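Vollcombe Canvas Stays: Progress Report to the Gitard Outdoor Fund
1/14/24
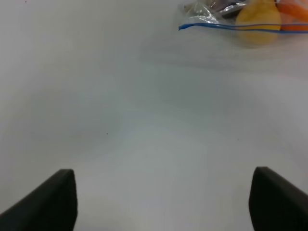 Work on the six new tent sites at Vollcombe is on schedule, with one change to the order of jobs. All 6 platforms are built and leveled. Four have their tents up. The other two are waiting on replacement poles, which the supplier sent in the wrong length. Alvarado has agreed to swap them at no charge and pay the freight.

Water now runs to the shared wash house. The trench took longer than planned where it crosses the old cart road, and we hit rock for most of that stretch. The extra digging cost $1,000, which we covered from the contingency line. That leaves $3,000 in contingency for the rest of the project.

We moved the gravel path up to the Hurnodau trailhead ahead of the fire rings. The ground was firm enough for the loader and we did not want to lose the dry spell. The path is finished except for the last section by the gate, where the landowner would like it a little farther from his fence. We have staked out a new line and he is happy with it.

Bookings opened for returning guests only. We have taken 72 nights so far, mostly two-night stays by couples. Several people asked about bringing dogs. Our current policy says no, and we would like to try allowing them at the two lower sites.

Still to do before we open in June: wood stoves in all the tents, beds and linens, signs from the parking area, and the county inspection of the wash house. The stoves are in storage. We have asked for an inspection date but do not have one yet.

We request the second grant payment as set out in the agreement. Invoices for the platforms and the water line are attached. We would also like your approval to spend part of the remaining contingency on a covered wood store next to the parking area, and can send a drawing and quote.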